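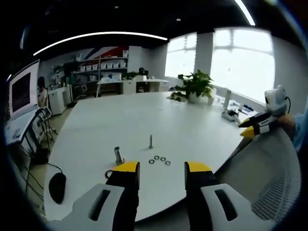 공용 작업실 그로티코, 서랍 속 나사부터 정리한다

공용 작업실 그로티코(Grotico)가 이달 들어 부품 정리에 나섰다. 대상은 볼트와 와셔, 스페이서처럼 손톱만 한 철물이다. 대형 장비 도입 소식을 기다리던 회원들에게는 다소 김이 빠지는 발표였겠지만, 의자 바퀴 하나 고치려고 서랍 네 개를 뒤져 본 사람이라면 생각이 다를 것이다.

그로티코의 철물 서랍은 문을 연 이후 한 번도 제대로 비워진 적이 없다. 입주 단체가 나갈 때마다 쓰다 남은 것이 한 줌씩 더해졌고, 서랍 앞에 붙은 '기타' 라벨은 어느새 세 개로 늘었다. 운영진이 지난달 서랍을 열어 본 결과 '기타 2'에는 와셔와 건전지, 그리고 용도를 아는 사람이 없는 열쇠가 함께 들어 있었다. 열쇠는 현재 안내대에서 보관 중이다.

작업은 흰 탁자 위에서 한다. 한꺼번에 쏟아 놓고 시작하자는 의견도 있었으나 탁자 가장자리가 둥글어 볼트가 굴러떨어지기 좋다는 반론에 밀렸다. 결국 한 번에 몇 개씩만 올려놓고 종류를 가린 다음 칸에 넣는 방식으로 정해졌다. 느리다는 불만이 나왔지만 의자 밑을 기어 다니며 줍는 시간까지 치면 이쪽이 빠르다는 것이 운영진의 계산이다. 계산 근거는 공개되지 않았다.

새 보관함은 쿠르카(Curka)의 칸막이 상자로, 모두 40칸이다. 이 가운데 15칸은 볼트에, 11칸은 와셔에 배정됐다. 스페이서는 길이에 따라 나누기로 했는데 어디까지를 '짧은 것'으로 볼지를 두고 회의가 한 차례 더 열렸다. 짝을 잃은 너트는 맨 아랫줄로 간다. '기타' 칸은 만들지 않기로 했다가 하루 만에 한 칸이 되살아났다.

같은 건물을 쓰는 레이테(Leite) 공방도 남는 철물을 보태기로 했다. 공방 측은 거의 100봉지에 이르는 물량을 제시했고, 그로티코는 고맙다는 답과 함께 우선 절반만 받겠다고 전했다. 나머지 절반의 행선지는 협의 중이다.

릴포트(Rilport) 지점에서도 비슷한 정리를 검토하고 있다. 다만 그쪽은 서랍이 아예 열리지 않는 것이 두 개 있어 일정이 미정이다.

정리는 12월까지 이어진다. 작업 중에도 철물은 쓸 수 있으며, 필요한 회원은 오후 2시 이후 탁자 담당자에게 말하면 된다. 아직 분류되지 않은 부품은 가져가도 되지만, 쓰고 남은 것을 '기타' 칸에 넣는 일은 삼가 달라고 운영진은 당부했다. 그 칸은 이미 찼다.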